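About Trirurel

A shared workshop in Pristthorpe, where people build robots at home speed with other people's screwdrivers.

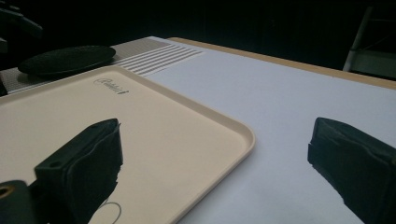

How it started

Trirurel began in January, in Ainhoa Montes's spare bedroom, with a gripper that could close and a gripper that could open, which were unfortunately two separate grippers. Her neighbour Paloma Escobedo came round to ask about the noise and stayed to re-crimp a connector. By Easter the bed had gone to a cousin and the landlord had used the word "premises".

So we found some. We rent the upper floor of the old Durrani building, behind the tyre place. It has decent light until mid-afternoon, a goods lift that we are not insured to use, and 319 square feet for the benches, the printers and a kettle of strong character. Sixteen stairs would have been fine. There are more than that.

What we make

Mostly hands. Members turn up wanting to build a walking dog or something to mow the lawn, and a month later they are arguing about fingertips like the rest of us. Picking things up is hard, and it's the part you can work on at a table.

Our house design is called Pluden. It is a two-fingered gripper with chunky black fingers, padded at the tips, and threaded brass inserts where plain plastic holes used to strip every second weekend. The padding wrinkles. We have tried stretching it, gluing it, and speaking to it firmly. Version 4 wrinkles as well, but it holds an egg, and version 3 held an egg only in the sense that there was egg on it afterwards.

Practice happens on an ordinary table with a beige tray, a mat and whatever is in the odds-and-ends drawer. The tray gives the gripper a rim to bump into, and it will find the rim. If you bring your own objects, please make them ones you have stopped loving.

How the money works

Members pay monthly and buy their own motors. We set up the place with £3,000, most of it Ainhoa's, and a good part of that went on shelving, which is the least robotic thing we own and the most reliable. The accounts are pinned by the door. We once spent £672 on a second-hand milling machine that Paloma still describes as an investment. It makes a lovely flat surface to put parcels on.

Who we are

Ainhoa looks after the electronics and the induction evenings. She taught physics for years and can explain a stepper motor to anybody, including people who were trying to leave.

Paloma does the mechanical side, the website and the lettering on the storage boxes. If a box says MISC (BAD), she means it.

Everyone else is a member, and there's a good spread: two joiners, a retired dental nurse with the steadiest soldering in the county, a few students, and a man who came to fix the radiator and now has a shelf.

Coming to see us

Open bench is Thursday evening. You don't need to have built anything before. Wear shoes with toes, tie your hair back near the drills, and ask before you unplug something, as it may be halfway through a print. Under-sixteens are welcome with an adult who is prepared to stay and be bored.

Ring the bell marked Durrani. Ours fell off.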